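Sandwich school, week 2
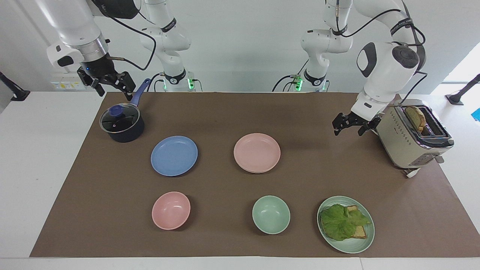 Both arms over the brown paper, with the toaster and tonight's crockery.

So we're 700 goes into the kitchen set and I still get a daft little thrill every time I sit down to do another batch! Eoin Madigan and I swap over after every 6 recordings, mostly to save our wrists (and his temper). One of us drives the arms, the other puts the plates and bowls somewhere new and shouts when we're ready.

I was far too tidy at the start. Same spot for the pan, same angle on the handle, over and over, and the model learned my table instead of the job. Now I shove things about a lot more, and I keep the clumsy goes in too, as long as I recover from them. Eoin wanted those binned. We argued about it all the way through a curry.

Bread is still the worst of it. Grip too hard and you've got crumbs, too soft and it slides. Lettuce is nearly as bad.

Next up is the Skorkley set, all lids, which I'm dreading a bit. More in January once the training run is done.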